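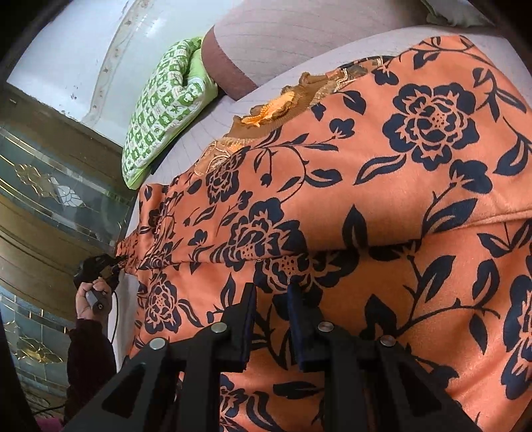
Fig. 1. Folding the orange floral blanket on the bed with two hand-held grippers.

Lurnasum: equipment plan and budget for a cloth-folding study
Project report, second-year group project
Group: Kaisu Vainio, Khalil Moussa, Yamuna Nambiar, Joscha Sauerland
Supervisor: Leena Ojala
Submitted 30 September 2019

1. What we were asked to do

The brief was to plan the buying of equipment for a project that records people folding household cloth with hand-held grippers, so that a robot arm may one day be taught from the recordings. We were not asked to teach the robot. We were asked to work out what to buy, in what order, and with what money, and the last of these took up most of the term.

The budget was 1,462 euros. Our first shopping list used up the whole of it before we had reached the cables. It also contained a tripod that three of us had assumed one of the others wanted.

2. How we drew up the list

We began with catalogues, as students do, and spent two happy weeks comparing grippers by weight, opening width and how good they looked in black. Leena Ojala read the result and asked what size of cloth we had in mind. We had not got a size of cloth in mind. The second list was drawn up after we had spent time with the tools in our hands and some actual bedding in front of us, and it is shorter and duller.

The main choice was between the Mrema pair, sold ready to use with spare finger pads, and the Midico kit, which is cheaper and arrives as a bag of parts. Khalil argued for the kit. He pointed out that we are supposed to be engineers. Yamuna pointed out that we had until November. We put the Mrema pair on the list and kept the kit as a fallback in case the price went up, with a note of the hours needed to build it (Khalil's estimate, doubled by the rest of us).

3. What handling the cloth changed

Blankets are large. This sounds too plain for a report, but our first plan had a single gripper in it, and one gripper can hold one corner. With a blanket spread over a bed you want a second tool on another part of it, so two grippers became the minimum and everything else had to shrink to fit.

The working surface was the other surprise. A bed is a fair place to record, because that is where blankets live, but it is soft, and it gives you nothing to measure against. For narrow folds we wanted something flat and pale with lines on it.

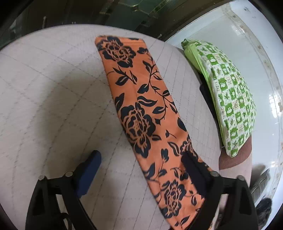 A printed grid lets you judge whether a folded edge is running straight without getting a ruler out, and it costs very little next to anything with a motor in it. Joscha had put a proper folding table in the first list, with adjustable legs. He has agreed to its removal and would like it recorded that he was not asked nicely.

Finger pads moved up the list as well. We had treated them as part of the gripper, in the way one treats tyres as part of a car until the bill comes. They are the part that meets the cloth, and we would sooner have spares in a drawer than wait for a parcel from Skarnby in the middle of a recording day.

4. The list as it stands

Buy first:
Mrema hand-held grippers, 2
Spare finger pads, 4 sets
Gridded cutting mat, large
Cables, longer than we think we need

Buy if money is left:
Storage for recordings
A second mat
Cloth in plain colours, to go with the patterned pieces

Borrow:
Bedding, from our own homes, to be returned washed

We have set aside 56 euros for postage and for whatever we have forgotten. Kaisu thinks this is too little. The other three of us thought so too, but we had already taken the money out of storage once and did not like to do it again.

5. Risks

The largest risk is delivery. If the grippers are late, the mat and cables can still be tested, but a mat does not fill many afternoons. We suggest ordering the grippers as soon as the plan is approved and buying the rest once they have been sent.

The second is that the cloth list is thin. Borrowed bedding gives us variety for free, though it depends on what our families own and how cold it gets.

The third is the price of storage, where the two quotes we were given disagreed so widely that we suspect one was for something else. Yamuna has written to both shops again. The figure in the full table is the higher one, and it will be corrected when they answer.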